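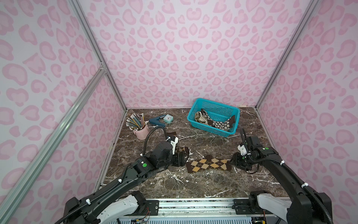 Comment un robot fait-il pour ranger des chaussettes ?

Chez moi, ranger les chaussettes, c'est la corvée que je repousse toujours au lendemain. Alors quand mon collègue Oddur Norðdahl m'a proposé d'écrire avec lui un programme qui apprend à deux bras robots à le faire, j'ai dit oui tout de suite ! Le programme s'appelle Zomum. Je vais t'expliquer ce qui se passe dedans, parce que les moteurs et les pinces, c'est bien joli, mais sans programme ça ne bouge pas d'un millimètre.

D'abord, regarder

Toi, quand tu vois une chaussette à losanges sur une table, tu sais que c'est une chaussette. Tu n'y penses même pas. Pour un ordinateur, une image, c'est une énorme grille remplie de nombres. Chaque petite case s'appelle un pixel, et ses nombres disent quelle est sa couleur. Un peu plus de brun par-ci, un peu moins de jaune par-là… et débrouille-toi avec ça !

La première partie de Zomum s'appelle la perception. Son travail, c'est de trouver quelles cases vont ensemble : celles-ci, c'est de la chaussette, celles-là, c'est la table. Pour apprendre, elle s'est entraînée sur 3 815 images où nous avions colorié les chaussettes à la main (enfin, à la souris, et j'en ai eu mal au poignet).

Une table toute blanche, ce serait facile. Nous, on a choisi un dessus façon marbre, brun foncé avec des veines blanches partout. Une chaussette brune sur une table brune, il faut vraiment chercher où s'arrête l'une et où commence l'autre.

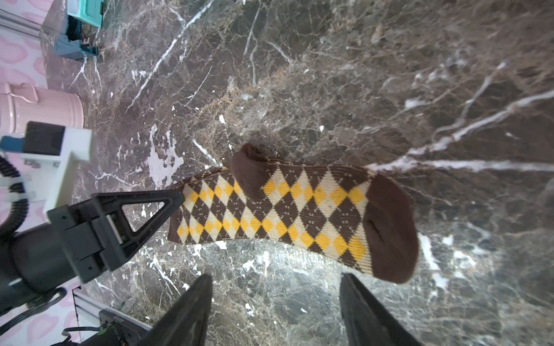 Il y a une autre difficulté : une chaussette, c'est mou. Un dé garde toujours sa forme, tu peux le retourner comme tu veux. Une chaussette se plie, se tortille, se roule en boule, et le talon part n'importe où. Alors Zomum cherche des repères qu'on appelle des points clés : le bout des orteils, le talon, le bord où tu enfiles le pied. S'il en trouve deux, il peut déjà deviner dans quel sens elle est posée. S'il n'en trouve aucun, il demande à un bras de la soulever un peu et de la reposer, et il regarde de nouveau. Je fais pareil dans mon tiroir !

Ensuite, faire un plan

La deuxième partie s'appelle la planification. Elle se pose des questions du genre : par quelle chaussette je commence ? Quel bras est le plus près ? Est-ce que les deux bras vont se cogner en route ?

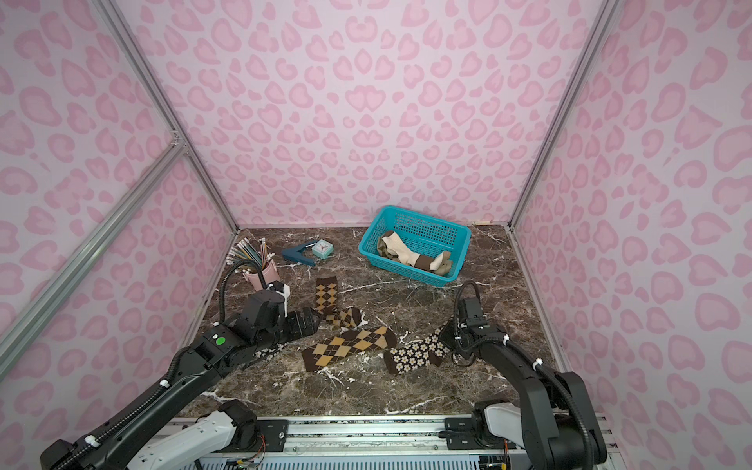 Essaie chez toi, c'est un bon jeu. Étale quelques chaussettes sur une table, mets-toi à côté d'un copain, et rangez-les ensemble en utilisant chacun une seule main, sans jamais vous toucher. Au début on se gêne tout le temps. Zomum, lui, imagine plein de trajets avant de bouger, jusqu'à 509 pour un seul geste, et il jette tous ceux où un bras touche l'autre, ou bien un mur, ou le pot à crayons. Parmi ceux qui restent, il prend le plus court.

Notre tout premier planificateur, Relladix, ne savait pas qu'il y avait des choses posées sur la table. Je te laisse imaginer ce qu'est devenue ma tasse, un matin de février.

Enfin, bouger

La troisième partie, c'est le contrôle. Le plan dit « va là-bas », et le contrôle s'occupe de chaque articulation : tourne un peu l'épaule, plie le coude, doucement, encore un peu, stop. Il vérifie sans arrêt où se trouve vraiment le bras et il corrige. C'est comme rouler à vélo : tu redresses le guidon tout le temps, sans t'en rendre compte.

Pour la pince, il faut bien doser. Si elle serre trop peu, la chaussette glisse. Si elle serre trop fort, elle tire sur les mailles. Oddur a passé environ 621 essais à chercher le bon réglage, avec une patience que je n'aurai jamais.

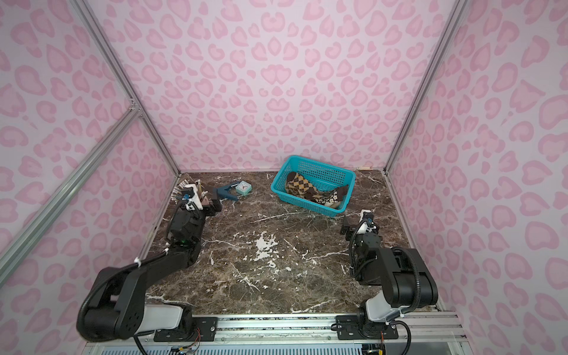

Un tas de chaussettes dans le panier turquoise. À gauche, le petit réveil vert menthe.

Et quand ça rate ? Alors Zomum recommence au début : regarder, faire un plan, bouger. On appelle ça une boucle, et c'est un mot que tu retrouveras dans presque tous les programmes. La prochaine chose que j'aimerais lui apprendre, c'est à reconnaître les paires. Oddur pense que ce sera vite fait. Moi, j'ai vu son tiroir à chaussettes, et j'ai un gros doute !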